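Power Boards in the Home Workshop and Kitchen

Gorow Household Services publishes the following guidance for residents of its Pornmont and Vurnmont properties. It applies to any power board used on a bench, desk or kitchen counter.

Placement. A power board should rest flat on a dry, stable surface, well clear of the sink, the cooktop and any open container of liquid. Residents are asked to keep a gap of at least 300 mm between the board and the nearest tap. Boards must not be run beneath rugs, behind curtains or inside closed drawers.

Switches. Models with a separate switch for each outlet are preferred. Switch the outlet off before inserting or removing a plug, and grip the body of the plug – never the cord. Where a board has an indicator light, learn what it signifies on that model, as practice varies between manufacturers.
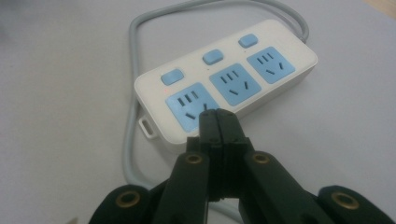

Can a kettle and a toaster share one power board?
Both are heating appliances and should be plugged directly into separate wall outlets. A board is better kept for lamps, chargers, radios and similar light loads.

Load. Add together the wattage printed on each appliance before connecting it. A desk arrangement drawing 626 watts in total will ordinarily sit well within the rating of a sound board, and a glue gun and small sander drawing roughly 820 watts may also be acceptable. The rating marked on the underside of the board is the figure that governs. One board must never be plugged into another.

Cleaning. Turn off the wall outlet, unplug the board and remove every plug from it. Wipe the housing with a barely damp cloth, paying attention to the edges around the outlets, where flour and sawdust collect. Sprays must not be applied directly. Leave the board to dry for 2 hours before reconnecting it.

Replacement. Discolouration, a loose outlet, a buzzing sound or a cracked housing are grounds for immediate withdrawal from use. Damaged boards should not be opened or taped. They may be left at the Vurnmont office on any Friday for electrical recycling – please coil the cord and secure it with a tie.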